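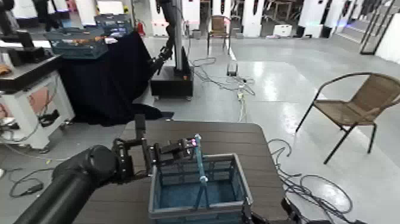
Left gripper on the blue handle, grey crate.

4/25/20

Up early, and I walked to the hall because the bus is now only every hour. My shoulders are still sore from yesterday. I did not expect, when I accepted this work, that the sore part would be the shoulders. You sit or you stand, you hold the two leader arms, and the robot follows you, so the weight should be nothing. But the arms must be held up in the air for the whole episode, and an episode that goes badly is a long one.

The task for this week is the blue handle. Take it, keep it upright in the crate, change the grip, release. Gunther Albers wrote the task sheet and he wants 800 good episodes before the model is trained again. We have 402. I wrote this number on the inside of my notebook, and I look at it too often.

In the morning I worked with the left arm only. The gripper is simple, it opens and it closes, and still there are many ways to close it wrongly. If I come from too high, the finger goes past the handle and pushes it against the slats. If I come from too low, I don't see what I am doing, because the side of the crate is in my view. I have found that it is best to stop a little before the handle, wait for one breath, and then close slowly. Gunther does not like the waiting. He says the robot will learn the waiting also, and then we will have a machine which stops before everything like a nervous guest. I understand him, but when I don't wait I miss, and he doesn't like this either. We agreed on a shorter breath.

The small joint in the handle is my enemy. If the grip is near it, the lower part turns a little, and I must correct with the wrist, and my corrections are visible in the recording as small shakes. I deleted up to 16 episodes before lunch for this reason. Cirilo Cervantes said I am too strict and that some shaking is good for the data, it shows the robot how to recover. Maybe he is right. He has done this since October and his recordings look like water. I asked him how he does it and he said he thinks about his elbow and never about his hand. I tried thinking about my elbow. I hit the crate.

Lunch was rice and an egg, eaten on the steps outside with Cirilo. He told me about his last job at Kokby, where they taught a robot entirely by hand: you take the real arm by the forearm and push it through the movement, and it remembers. He says it is more honest work because you feel the motors and you feel when the thing touches the table. With our system I feel nothing. I know about the contact only from my eyes and from the sound. He misses the feeling, but he does not miss the bruises on the fingers. I would like to try it one time. I wrote down the name of the method from him, but my handwriting from that moment is very bad and I can't read it now.
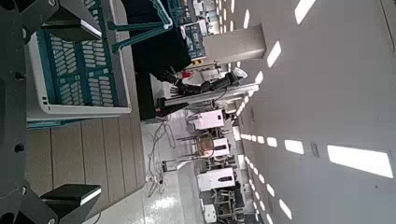

Page 2

After lunch we changed the position and I used the view from the wrist for almost everything. On this screen the whole hall lies on its side, with the ceiling lights going down the right half. The first days it made me a little sick. Now I don't notice it until I stand up and look at the real hall, and then for a second the real one looks wrong. The white crate with the teal tray is easier for me than the grey one. I have the two finger pads always at the same side of the picture, and I only bring the crate between them in my mind, and then I bring it with my arm.

The white arm with the black hand, the one with many fingers, is the next thing everybody wants to learn. Gunther spoke of it again today. For the hand one does not use the leader arms, one wears a glove, and the glove from Derkico has still not arrived. The other supplier, Fistitz, promised one also, and I believe in neither of them. Cirilo will be first on it. I said I don't mind, and mostly I don't mind. My fingers are short and the glove is a single size – we will see.

Mrs. Contreras from the office came with the new form for hours. We must now write separately the time of recording and the time of checking. Checking is when I watch my own episodes at double speed and mark them good or bad. It's a strange feeling, to watch your own arm movements made by a machine. I recognized my impatience in several of them, the end is always faster than the beginning. My mother said the same about my piano when I was small.

In the late afternoon I had a good period. I stopped counting my breaths, the elbow was where Cirilo says it should be, and several episodes went one after another without any correction. Gunther came behind me and watched and said nothing, which from him is a favourable sign. Then the connection became slow, the robot followed me with a delay, and I had to stop, for with a delay you begin to fight against your own earlier movements. Restart, calibration, again the restart. I lost most of an hour and the good feeling with it.

For tomorrow: ask about a higher chair. Bring the cream for the shoulders. Ask Cirilo to write the name of his method himself this time. Telephone to my sister before she telephones to me.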